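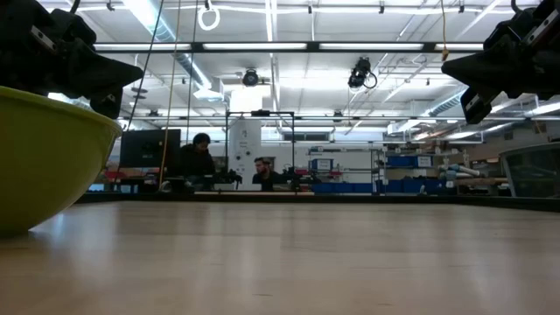

Tips from the two-arm build, part 7

Start with a bowl. Jaime wanted to go straight to mugs, but a bowl with a bit of a rim gives the fingers something to find from either side, and you can have over 40 goes in an evening without sweeping up china!

Hang your cables before you tune anything. We clip ours to a line overhead (cheap little black clips) and leave enough slack for the arm's full reach, plus a hand's width.

Watch the shine on the tabletop. Our strip lights bounce straight off the varnish and the camera hates it, so I'm trying a matt wax on the next board. Stavros swears by plain paper taped down.

Put a raised edge along the back of the table. Dropped screws stop there.

Run new moves at 27 per cent speed first, then 50. I skipped that once in September and I'm still filling the dent.

Label the blue bins. Please. I spent ages hunting for M3 washers.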